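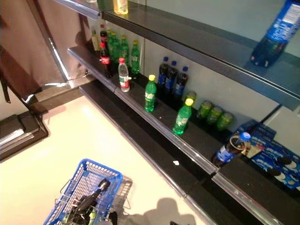 Fig. 1. The Woo practice shelf, with bottles both standing and lying down.

Before we talk about training anything, let's spend a little time on where the examples come from (my favorite part of the course, as you'll soon find out!). Each of you will record 17 runs on the shelf, and please save every one, even the clumsy ones.
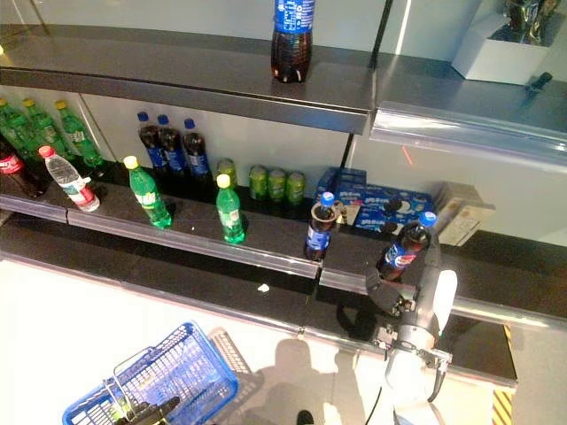
Keep your grip changes slow and your approach angles varied, so the learner meets a bottle from more than one side. Label your runs in Primel before you go home. We'll look at the first 10 together in October.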